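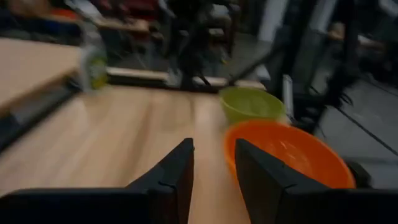 Week 4 notes: can it clear the table yet?

Okay, picking up where we ran out of time. The question I left you with was whether a machine can do a chore you'd hand to a ten-year-old, and my short answer is "parts of it, on a good day."

Take bowls. A plastic bowl looks easy, but with two stiff fingers you have to pick a spot on the rim, come in at the right angle and squeeze just enough. Put a second bowl close behind the first and the wrist view gets messy -- one rim hides the other, and the fingers block some of what's left! Chiharu Hirano's reading covers this well (skip the math on a first pass).

Then there's speed. When the wrist swings, the picture smears, so a lot of systems slow way down near the object. Awuor Mosoti ran 700 bowl pickups on her Usska arm last August and told me the grasping bothered her less than the waiting.

For next time:
- Read Hirano, first 19 pages
- Pick one chore at home and write it out as 10 steps a machine could follow
- Mark the step you think fails first -- I'm betting on "let go"

Related notes
Week 3: Why folding towels is so hard
Week 2: Shop floors vs. kitchens
Week 1: What counts as a chore?

19 shares | 10 comments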